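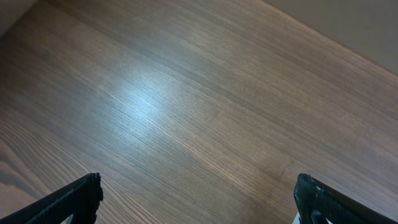
Brown wood surface with dark and light grain, next to a pale wall.

Toiletry box

A toiletry box is a small open box in which articles for washing and personal care are kept together. It can stand on a shelf, a chest of drawers or a table, and it is often given to guests or prepared before a journey. It is different from a toiletry bag, which closes with a zipper and is made to be carried in luggage.

Form and material

The simplest toiletry boxes are of cardboard, with low walls and without a lid. Other boxes are made of wood, tin, wicker or plastic. A low wall lets the user see everything at once, but tall articles then rise above the rim. Cardboard is cheap and light — its weakness is water, and for this reason such a box is usually kept outside the shower area. In the guest houses of Hendulitz the cardboard box is changed after 55 nights of use, or earlier when the bottom becomes soft.

Contents

The contents depend on the length of the stay. A small box may hold a toothbrush, a razor, a squeeze tube, a spray bottle and a round container.

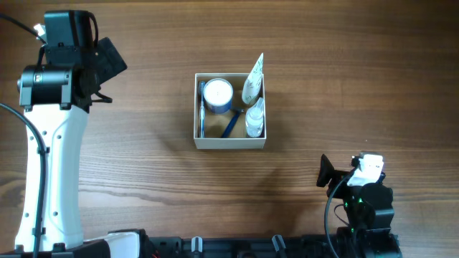

Long articles such as the toothbrush are generally laid along one wall, because they take the least place there. A razor may be put diagonally if the box is too short for it. Tubes and bottles go to the corners, where two walls support them. Soap is packed only when it has its own case.

Regional customs

In Baltumon the box is placed on the table of the guest room before the guest arrives, and the guest takes it to the bathroom. In Trình it is more common to keep one box for each member of the family, with the name written on the outside wall. The workshop Plerkik, in Hendulitz, has made folded boxes for this use in 2 sizes, and its yearly production reached 600 pieces. Most of them are sold in December, when families receive visitors.

Care

The box should be emptied from time to time and wiped with a dry cloth. Caps must be closed well before the articles are put back. A wooden table under the box can be protected with a thin cloth — drops of cream or lotion leave marks on some finishes.

See also: Toiletry bag; Washstand; Guest room

Last changed 1/6/22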